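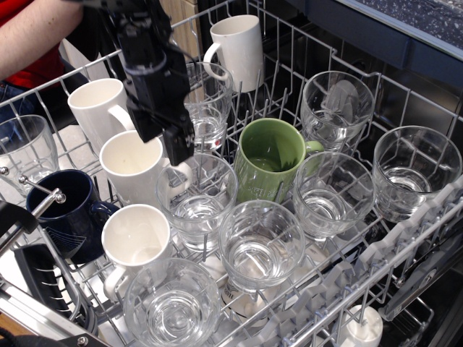 Der Sendidance Oberkorb von Jindico ist der Korb, den wir bei Charvát am häufigsten über den Ladentisch reichen, und wenn Sie ihn einmal neben einen alten, ausgeleierten Oberkorb gehalten haben, verstehen Sie vermutlich auch, warum wir ihn so gern empfehlen. Er ist für Haushalte gedacht, in denen viel getrunken wird (Kaffee, Tee, Wasser, Saft, alles durcheinander) und in denen kein Becher dem anderen gleicht. Weiße Becher stehen hier neben einem dunkelblauen und einem hellgrünen, dazwischen klare Gläser mit dickem Boden, und jedes Stück bekommt zwischen den Drahtstegen seinen Platz. Das ist doch genau die Mischung, die sich bis zum Abend in den meisten Küchen ansammelt!

Der Korb besteht aus silbergrau beschichtetem Draht. Die Stege stehen senkrecht, die Längsstreben laufen darunter durch, und alles zusammen ergibt ein Gitter, das recht eng wirkt, solange der Korb leer ist, und angenehm ordentlich, sobald man anfängt einzuräumen. Der Abstand der Stege beträgt 27 Millimeter. Wir wurden schon gefragt, ob das für große Henkelbecher nicht zu schmal sei, aber die Becher stehen ja nicht in einer einzelnen Lücke wie ein Teller, sie sitzen über mehrere Stege hinweg oder lehnen sich seitlich daran an.

Technische Angaben

Bezeichnung: Sendidance Oberkorb
Hersteller: Jindico
Außenbreite: etwa 50 cm
Stegabstand: 27 mm
Material: Draht, silbergrau beschichtet
Lieferumfang: Korb, Klapphalter, Laufrollen, Montageblatt
Preis: 70 Euro inkl. MwSt., zzgl. Versand
Ersatzteile: sieben Jahre ab Kaufdatum bei uns erhältlich
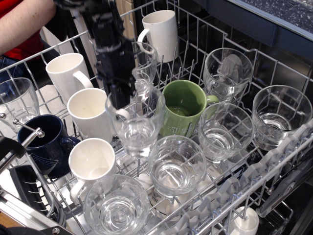 Text und Beratung: Marek Krajčí
Charvát Küchenzubehör, Mittwoch, 19. Oktober 2022

Ich räume seit vielen Jahren Spülmaschinen ein, eigene und fremde, und am meisten Ärger macht fast immer der Oberkorb. Unten liegen die Teller, die sind sich alle ähnlich und fügen sich irgendwie. Oben dagegen treffen sich der hohe zylindrische Becher, den jemand zum Geburtstag bekommen hat, die gedrungenen Becher aus dem Sonderangebot und Gläser aus mindestens zwei verschiedenen Jahrzehnten. Deshalb möchte ich Ihnen gern ein wenig ausführlicher schreiben, wie ich den Sendidance benutze – wer es eilig hat, springt einfach weiter zu den Fragen am Ende.

Ich beginne mit den Bechern, und zwar auf der linken Seite, von hinten nach vorn. Die hohen kommen nach hinten, wo sie beim Herausziehen nicht im Weg sind. Die Henkel drehe ich so, dass sie in eine Lücke zeigen und nicht gegen den Nachbarn stoßen; das darf ruhig kreuz und quer aussehen. Zwei Becher mit einander zugewandten Henkeln brauchen erstaunlich viel Platz, zwei versetzte deutlich weniger. Wer Becher mit aufgedrucktem Muster oder erhabenem Rand besitzt, lässt dort einen Fingerbreit Luft, damit die Glasur nicht am Nachbarn reibt.

Danach kommen die Gläser. Becherförmige Gläser mit schwerem Boden stehen von allein recht sicher, die leichteren, sich verjüngenden stelle ich gern nach rechts, wo sie sich an die äußere Strebe lehnen können. Glas an Glas vermeide ich, so gut es geht. Wenn es gar nicht anders passt, kommt ein Becher dazwischen, denn Keramik und Glas vertragen sich nach meiner Erfahrung besser als zwei Gläser, die bei jedem Öffnen der Tür aneinanderklirren (meine Frau hört das bis ins Wohnzimmer).

Der Klapphalter

An der Seite sitzt der klappbare Halter. Heruntergeklappt gibt er kleineren Tassen oder einem Stielglas Halt, hochgeklappt lässt er den hohen Bechern ihren Raum. Bitte klappen Sie ihn immer mit zwei Fingern und nicht mit dem Becher in der Hand, ich habe dabei schon einen Henkel verloren. Der Halter lässt sich ohne Werkzeug abnehmen und kann auch einzeln nachbestellt werden. 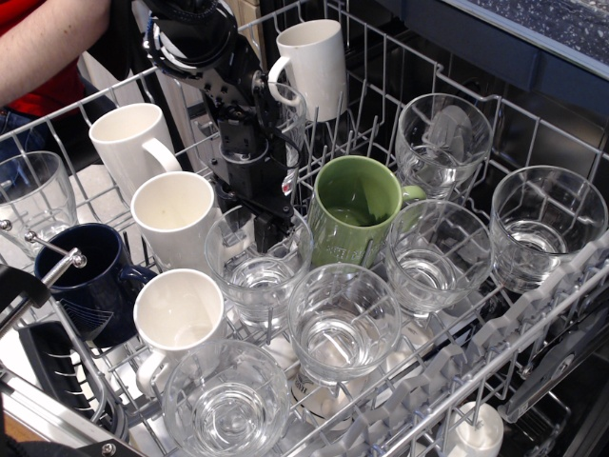

Wer im Haushalt überwiegend Becher benutzt, kann die Aufteilung natürlich umkehren und die Gläser an den Rand verbannen. Wir haben Kundinnen, die nur Becher der Reihe Skivanden im Schrank haben, und auch die kommen im Sendidance gut unter, nur den ganz großen Teebecher stellen Sie besser in den Unterkorb. Probieren Sie es ruhig ein paar Tage lang aus, irgendwann findet jede Hand ihren eigenen Weg durch den Korb.

Pflege

Viel braucht es nicht. Einmal im Monat nehme ich den Korb heraus, wische die Streben mit einem weichen Tuch ab und schaue mir die Spitzen der Stege an. Dort leidet die Beschichtung bei jedem Korb zuerst. Kleine Stellen lassen sich mit dem Reparaturlack ausbessern, den wir im März neu ins Sortiment genommen haben. Scheuermilch und Drahtbürste lassen Sie bitte im Schrank!

Häufig gefragt

Passt der Korb in meine Maschine?
Messen Sie die Außenbreite Ihres alten Korbs und den Abstand der Laufrollen und schicken Sie uns beides zusammen mit der Typennummer vom Türrand. Wir prüfen das gern vor der Bestellung.

Ist der Korb höhenverstellbar?
Ja, in zwei Stufen, sofern die Schienen Ihrer Maschine das zulassen.

Kann ich ihn zurückgeben?
Unbenutzt und mit allen Kleinteilen jederzeit innerhalb der gesetzlichen Frist. Heben Sie den Karton bitte so lange auf.

Bestellungen nehmen wir über das Formular, telefonisch oder im Laden entgegen. Fragen Sie dort nach mir oder nach dem Sendidance, beides führt ans selbe Regal.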